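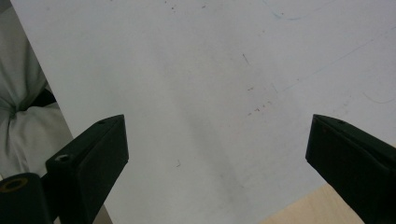
From my kitchen to yours – the slow lamb shoulder edition

Hello again from Lockyer, where the basil has taken over the back step and I've been cooking the same piece of meat for most of the month. I promised a few of you I'd write up the lamb shoulder once I was happy with it, and after the version we had on Sunday-lunch plates at my cousin's place, I'm happy with it.

It started with Kwabena Kyei, who runs the butcher's on the Drundley road. I went in for chops and he talked me into a bone-in shoulder, 2 kilos, because he said I'd get two dinners out of it and something for sandwiches. He was right about the dinners. The sandwiches didn't make it, my son found the container first.

My first go was too fancy. I had anchovies in there, preserved lemon, a whole head of garlic, half a jar of harissa, and it all tasted a bit muddled (the anchovies I could have lived without altogether). So I've stripped it right back. Now it's garlic, cumin, smoked paprika, lemon, a couple of brown onions and a tin of tomatoes, and I like it so much better!

Take the meat out of the fridge 40 minutes before you want to start. Mash four cloves of garlic with a tablespoon of cumin, two teaspoons of smoked paprika, a big pinch of salt, the zest of a lemon and enough olive oil to make a loose paste. Poke holes all over the lamb with a small knife and rub the paste in well, getting your fingers right down into the holes. It's messy and it makes your hands smell of cumin until bedtime.

Slice the onions thickly and put them in the bottom of a deep roasting dish. Tip the tomatoes over, squeeze in the juice of that lemon, add a cup of water and sit the lamb on top. Cover with baking paper and then two layers of foil, pressed down hard around the rim. Into the oven at 150 degrees for four and a half hours, and please don't keep peeking. After that take the foil off, turn it up to 200 and give it another 25 minutes so the outside goes dark and sticky. If the bone wiggles when you pull it, you're done. If it doesn't, put the foil back on, drop the oven down again and give it another half hour.

Skim the fat off the juices – I use a ladle and a bit of patience – then pull the meat apart with two forks and stir some of the oniony tomato back through it.

We've been having it with flatbreads and a bowl of yoghurt with grated cucumber and mint. My neighbour Tetteh Essien likes his over rice with a lot of chilli, and he brought me a jar of his own pepper sauce to try with it, so now I do that too. Mashed potato would be lovely if your weather's cooler than ours.

A few of you asked about doing this in a slow cooker. Yes, eight hours on low, with only half a cup of water. You'll want to finish it under the grill on a tray or it looks a bit grey and sad. Leftovers freeze well for up to three months, flattened out in bags.

Linia wrote in from Mirnari to say the passionfruit slice from last time wouldn't set for her. Sorry, Linia! I've checked my notes and the condensed milk should go in before the lemon juice, and it needs a full night in the fridge. I've fixed it in the recipe list.

Next time I'm doing mango chutney, as there's a box of fruit on its way to me and I'm already short of jars. If you've got a good one that isn't too sweet, hit reply and send it over.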